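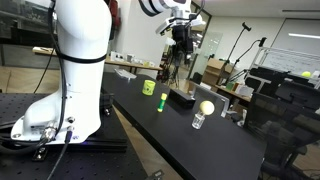

Bench notes, January 15, 2020

Settling on the small things for the long black table. I've spent far too much of my morning on this and enjoyed nearly every minute, so forgive me if it rambles (Rin, skip to the bit about the jar).

The yellow-green cup stays. It's the brightest thing we own and I can find it from the doorway without my glasses, and I'm fond of the dark print on the side. Kerstin would like a plain one. I've told her she can have a plain one when she brings a plain one, and until then please put this one back with the others and not by the kettle!

Glue stick, yellow body and green cap, standing up on its end. I like it for being so narrow. It's also a perfectly good glue stick, so I know it will wander off the moment someone has an envelope to close. There are spares in the stationery drawer, under the Badawi catalogue. Please use those.

The black box is the one I keep going back and forth on. Black on a black table is hard on the eyes, and Enikő put her elbow on it twice last week while reaching for something else. I've thought about a strip of coloured tape along the top edge, but then it's a different object from the one in our older notes, and I'd sooner keep those comparable. Leaving it alone until April, when we redo the whole list anyway.

Now, the jar. Small, clear glass, with the pale yellow ball sitting on the mouth of it. Shaimaa's idea, and a lovely one, two objects for the space of one. I'd like us to write it down as a pair, "jar with ball", and list the ball separately only when it's used by itself. My old notes from Oltbridge are a muddle for want of exactly this, with the same ball turning up under three names.

The tennis ball is on the black shelf by the whiteboard and I'm keeping it off the list for now. Too big next to the rest, I think, though Urszula disagrees and may well talk me round.

Still to do: the long wooden desk at the back. All those little white bits and boxes need going through, and the desk with the cardboard box on it isn't much better. I'll bring labels and a decent marker. If anything there is yours and you'd miss it, put your initials on it before I get to it.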